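Bemham Evening Course: Sorting and Storage
Handout 4 — Bins

Reading for next time: Firgate, the chapter on tubs, trays and other disappointments.

A bin is where order goes when it gets tired. Kalniņš allows one kind of item per bin; most of us manage two by teatime. Tall sloping sides hold a lot and hide a lot. Bare metal floors scuff, so don't buy one for its looks.

Exercise: red blocks and green blocks have to share. Decide on a layout, then defend it to your neighbour.

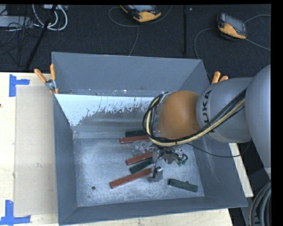 Concetta Cirillo would put the reds along one side and leave the greens to sort themselves out — a divider, she wrote on her sheet, only gives people something to ignore.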